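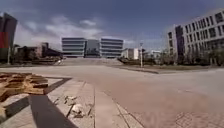
What is the Skullik set for?
Testing whether a ground robot can tell which way it is pointing on a big open plaza, using one ordinary camera and no GPS. Most methods that do nicely in corridors get lost out there, ours included until February.

Contents
345 short outdoor runs, 114 of them with a heading label on every image. The remaining runs have a label at the start and end, and optimism in between. Images are small, a bit soft, and bent at the edges by the lens. We left the bend in. If you straighten it, say so in your paper.

Method
Huvero, our baseline, reads heading from whatever stands along the horizon: rooflines, treetops, lamp posts. It ignores the ground, which annoyed Ngozi Effiong, who had spent a winter on a paving-joint detector called Majimbun.

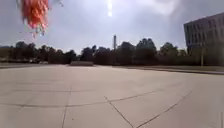 Majimbun went back in as a second opinion. With both running, median heading error on the test split fell to 2 degrees, and Ngozi has been gracious about it. Joints alone still do badly — a slab looks much the same from four sides.

Known problems
Glare. Low sun swamps the horizon and Huvero reports a confident wrong answer.
Shadows. Majimbun takes long straight ones for joints.
Clock drift. Around 2,000 images have labels slightly late. They are listed in late.txt.

Splits
Use the ones provided. Neighboring images are near twins, so a random split will give you a lovely score and nothing else.

Contact
Ingeborg Kasten keeps the labels. Bug reports go to the Trondia tracker, under "outdoor".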